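4.2 Materials: the pipe frame

Plumbing has a modest literature, most of it written by people kneeling. We came to it late and standing up, which may explain the first version of the test frame. It was built in Sasville one July from whatever the local supply house had in the clearance bin, and it leaked at every joint it had, including one that had been glued twice. The second version, built at Varnwood and used for all the trials reported in this section, is a plainer object and a better one.

The frame is white plastic pipe joined with white fittings (Figure 3). A raised upper pipe runs between two elbows and carries four tees, and it is at the tees that all the interest lies. Each one can take a faucet. A tee without one shows its metallic threaded socket, into which a faucet goes with a few turns and, in principle, no swearing. The metal matters. Plastic threads are cheap and pleasant to work with for an afternoon, after which they begin to accept faucets at angles of their own choosing. In the Sasville frame we recorded 140 cross-threaded starts before we stopped recording them and bought better tees.

The pipe comes with thin red lines printed along its length. We doubt the maker had us in mind, but the lines proved to be the most useful feature of the whole assembly. A pipe that has twisted in its fitting looks exactly like a pipe that hasn't, unless something is printed on it. Valtonen's earlier note on shop-built manifolds recommends scribing a line by hand with a nail. We can report that a printed line is straighter.

Over the full study the sockets took 3,289 faucet starts, of which 1,970 were judged clean, meaning that the faucet caught the thread on the first turn and stayed square to the pipe. The rest were backed out and begun again. Jouko Valtonen, who did most of the judging, used a small steel square and a frown. We swapped the tees after every 2,000 starts whether they looked worn or not, a rule borrowed from the Plisham frame and never explained by anyone at Plisham. The tees we took out looked fine. They are in a coffee can, should any reader want them.

Figure 3. The pipe frame on its patterned floor sheet, with the threaded socket visible in the second tee from the left.
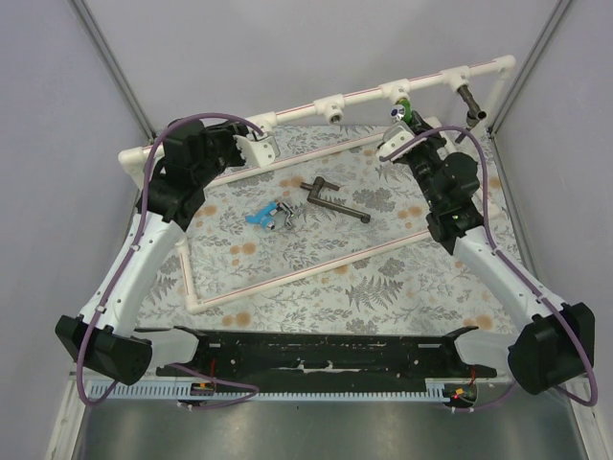 Should thread tape be used on the sockets when the joint is only a trial fit?

Leave it off. Tape takes up the slack that lets you feel whether the threads have met squarely, and shreds of it stay behind in the socket when the faucet is backed out. Save it for the final fit, on clean male threads, wrapped in the direction the faucet turns as it tightens.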